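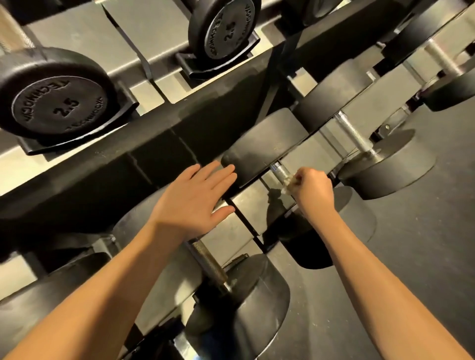 Speaker notes: Band weaving and what it holds together

Slide 1, title

Good evening, and thanks for coming out on a Tuesday. I'm going to talk for about half an hour on woven bands, the narrow kind, two fingers wide at most. Belts, baby ties, hat bands, the edging on a blanket. If you've ever walked straight past a case of them in a museum to get to the big tapestries, I did too, for years, and I'd love to change your mind tonight!

(Pass the two sample bands around now. Start one on each side of the room. Ask for them back at the end.)

Slide 2, the Bollona belt

This is the one that got me hooked. Bollona is a valley of small farms, and the women there weave a belt in red and undyed wool with a dark line along each edge. It's long enough to go three times around the waist. Look at the middle stripe. Those little hooked shapes are called "keys" locally, and every household sets them a bit differently, some facing left, some facing right, some in pairs. A weaver there can glance at a belt and tell you which side of the valley it came from. I tried it myself with a pile of belts on a kitchen table and got most of them wrong.

Slide 3, how it's made

No big loom needed. One end of the warp is tied to a post or a door handle, the other end to the weaver's own belt, and she leans back to keep it tight. Lean back more and the band gets firm, ease off and it goes soft. (Do the leaning thing here, people remember it.) The pattern threads are picked up by hand, one row at a time. I love this part. There is no chart. Ask a weaver how she knows what comes next and she'll usually hum it or count it under her breath.

A plain belt takes 7 evenings. The wedding belt, with keys on both sides of the center line, takes most of a winter, and people start them in secret.

Slide 4, close-up of the edge

Check time, should be ten minutes in.

Point out the turn of the weft. On the older belts it's pulled in so hard that the edge almost curls. Newer ones lie flatter, and I like both. The older weavers will tell you the flat ones are lazy, and then they'll buy one for a granddaughter anyway.

Slide 5, color

The red was madder for a long time, then packets of dye from the store, and now it's a mix. Gebru, the workshop that opened above the old mill, dyes its own wool again and keeps a sample card from every batch. They have 3,331 cards. I spent a whole afternoon in those drawers and was very happy! You see reds that are almost brown, reds that are almost pink, and one batch marked only "too much rain."

Slide 6, Skastutetti

Skastutetti is the spring fair where the bands get sold, traded and shown off. It fills one street. Roughly 2,000 people come through, which is a lot for a street that size. The part to see is the measuring, when new belts are laid end to end along the wall before anyone is allowed to buy. Children run along beside them calling out the patterns.

(If short on time, skip the food story. If not, tell the food story.)

Slide 7, Tandeo

People always ask whether the young ones still weave. Plenty do. Tandeo is a weekly class in the school building, and it has a waiting list. The beginners work in thick cotton so they can see what they're doing, and they make bag straps and guitar straps before they touch wool. Some of the straps have keys on them and some have soccer club colors. I own one of the soccer ones and wear it on my camera bag.

Slide 8, try it

Hand out the yarn kits. Each person needs a partner or a chair back. Knots first, then wait for me before cutting anything. Green yarn is the warp, white is the weft. Go around the room and check tension, most people start too loose.

Questions while they weave. Likely ones: can you wash them (cold water, by hand, dry flat), are they for sale (at the fair, or from the workshop), can left-handed people do it (yes, start from the other edge).

Collect the sample bands and the scissors. Room has to be clear by 9.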